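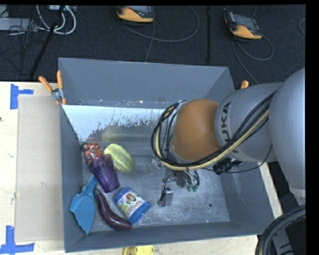
Bin-Picking Practice Group: Minutes

Held at Kirkholm, upstairs meeting room, Jun 6, 2024
Chair: Seren Ruddock
Present: two from Kirkholm, two from Esero, one from Ankrah. Mulell sent apologies and a written comment, taken under item 3.

1. Minutes of the May meeting

Agreed, with one correction. Item 4 said that Esero "supported" the draft code of practice. Esero asked for this to read "did not object to" the draft. Changed.

2. Draft code, section 2: fixing the bin

The draft says the bin must be "suitably secured". The chair asked what that would rule out, and got no answer. Kirkholm uses spring clamps at the back corners and tape marks on the table for lining things up. Kirkholm regards this as good enough for trials. Ankrah did not agree that a spring clamp is a fixing at all – anyone can take one off with one hand and put it back somewhere else, and the log will say nothing about it.

Esero said that bolting everything down would be worse in practice, as the bins get swapped and people would stop doing it by the second week. The chair said this was a fair point about people and a poor one about bins.

Agreed: strike "suitably secured". New wording to say that the fixing method is written down, and that the bin position is checked against the marks at the start of each run and after any contact between the arm and the bin wall. Ankrah wants its view on clamps noted. Noted.

3. Draft code, section 3: the object set

The draft calls for a "representative range of everyday items". Mulell's written comment was read out. It says that a melon, an eggplant, a plastic cup and a toy represent nothing except what was in the cupboard, and that a pass rate on such a set tells a buyer very little. Kirkholm replied that the set was picked for differences in shape and surface: see-through, shiny, long and curved, flat-bladed. Asked where that reasoning was written down, Kirkholm said it was not.

There was a longer talk on starting layouts. Ankrah has seen trial reports where every object was well clear of its neighbours, and would like to see more heaps against the wall and more items overlapping. Kirkholm said it already does this. The chair asked whether the layouts were picked beforehand or by whoever was standing there. Mostly the second.

Agreed: each trial report to list the objects, say why each is in the set, and say how the starting layout was decided. The word "representative" comes out of the draft altogether.

4. Draft code, section 5: number of attempts

The draft asks for 300 attempts per object set. Esero would prefer 65 and said that the curve is flat by then. No curve was produced. The chair was not convinced by either figure and asked where 300 had come from. It was in the template the group started with.

Kirkholm reported 70 attempts on its present set but would not give a success rate, as resets by hand had been counted differently by different operators. The chair said this was the most useful thing heard all afternoon and ought to be in the code before any number is.

Agreed: no figure for now. Section 5 to open with a definition of an attempt and of a reset. Esero to bring its data if it wants 65.

5. Cables and controllers

Ankrah raised cable routing on the arm. The draft says only that cables shall be "tidy". Ankrah would like a slow run through every planned pose, with someone watching the cable loop at the wrist, before any speed is raised. No objection.

Ankrah also asked for a rule on handheld controllers, naming one place where they are kept and who may pick them up. Kirkholm felt its staff knew this already. The chair asked for it to be written down all the same. Kirkholm will draft two sentences. It was asked to keep it to two.

6. Sign-off sheet

Esero showed a one-page sheet with boxes to tick before each run. Seren Ruddock said she had yet to see a tick sheet that was not filled in at the end of the day in one pen – and would support this one only if it asked for a measured value in at least some of the boxes. Esero will revise it and was not pleased.

7. Any other business

Mulell's note also asked whether the code is meant to be followed or quoted. Left for next time.

Actions
Chair: new wording for sections 2 and 3
Kirkholm: reasons for object set; controller rule; sort out the reset counts
Esero: attempt data; revised sheet
Ankrah: wording for the slow cable run

Next meeting at Ankrah, date to be sent round.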